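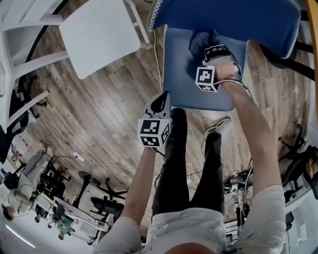

Folding a blue cloth with two hand-held grippers

About us

Gorkus is a small company that works on one question: can a machine do the ordinary chores of a home or a workshop yet? We mean folding, sorting, wiping, putting things back in their box. Our short answer for today is "some of them, slowly, and with a person near." The longer answer is the reason why we go to work in the morning.

We started in April with one rented room and a list of chores. The list was made by asking people in our building which work they would give away first. Laundry won by a large distance. After laundry came emptying the dishwasher, and then sorting small parts into boxes, which was the wish of the workshop on the ground floor. We still have this list on the wall and we still work from it.

What we do

We teach by showing. A person takes a gripper in each hand and does the chore with the grippers, and the movements are recorded. Later a robot arm with the same kind of fingers tries to learn from these recordings. The cubes with black and white patterns on the grippers let the software know where each hand is.

It sounds simple and on some days it is. Picking up a cup with two fingers can be learned by most people in one morning. Folding a cloth is a different matter. Your own fingers feel the edge of the fabric and correct it before you think. With a gripper you feel very little, so you must look, and you must decide where to take hold. New colleagues are often surprised how tired they are after one hour of it.

Until now we have recorded 1,348 folds, and we have looked at every one of them again on the screen. From these we kept 464 for teaching. The others were not all bad folds. In many of them the person stopped to think in the middle, or took the cloth by a place that the robot could not reach later. We keep the rejected ones too, because they are useful for learning what a mistake looks like.

What machines can do today, in our experience

A fair account is better for everybody than a nice video, so we write it here plainly and we change it when something changes.

Hard things with a fixed shape go well. Cups, plastic boxes, screws of one size, a drawer with a normal handle. Our arm at Gorkus can move a part from one tray to another for a whole afternoon, and the workshop downstairs has used it for this purpose. It is slower than a person, but the parts are in the right tray in the evening.

Flat cloth on a table goes partly well. If the cloth is laid out flat and has one clear color, the arm can fold it in half in 4 tries out of 5. The second fold is harder than the first, as the layers slide against each other. Trim, fringes and buttons make everything harder again, since the edge that the camera sees is not always the edge where you should hold.

Cloth from a pile does not go well. A person pulls out a shirt, shakes it once, and knows where the shoulders are. For the machine, a pile of laundry has no shirts in it, only colored folds. We have a project with the name Hindo that works only on this problem, on finding the first corner. It is our oldest project and also the one with the most unhappy meetings.

Wiping is in the middle. The movement itself is easy. Knowing when the table is clean is not easy, and we do not have a good solution for it.

We are often asked when a person will be able to buy a machine which does all the laundry of a family. We do not give a year. When somebody gives you a year, please ask which kinds of clothes are meant, and who brings the basket.

How we work

Our room is in Cestislow, in a former office, and much of it still looks like an office. We did not want a laboratory which is too perfect. In real homes the light comes from the side, there are chairs in the way and the floor has a pattern, and a robot that learns only in front of a gray wall will be lost in such a place.

Each chore is done by several people. Everybody folds differently, some in the air and some on the table, some from the left side first. In the beginning we wanted to give one correct method to all. After a few weeks we stopped with this, and the results became better. Now we only ask that a person does the fold in the way they would do it at home.

Nobody records for more than one hour without a break. The grippers are not heavy, but the wrists notice them.

Our second project, Marsden, is for the shop floor. It deals with mixed small parts, such as washers, clips and short screws that arrive together in one bag. The customers for this are small firms that have no money for a large sorting machine and whose parts change every month. At the moment we test it with two such firms, and we visit them ourselves when it stops.

Working with us

We like to hear from workshops, laundries and care homes which have a chore they would want to show us. You do not need to know anything about robots. A clear description of the work, how often it is done and what usually goes wrong is the best first letter. Please tell us also which part of the work you would prefer to keep for people. It helps us more than you may think.

If you wish to try the grippers yourself, you can visit us in Cestislow after agreeing on a time by the contact form. Bring a towel or a shirt of your own if you like. Wear comfortable shoes, you will be standing a good part of the time.

Last change of this page: 1 October 2019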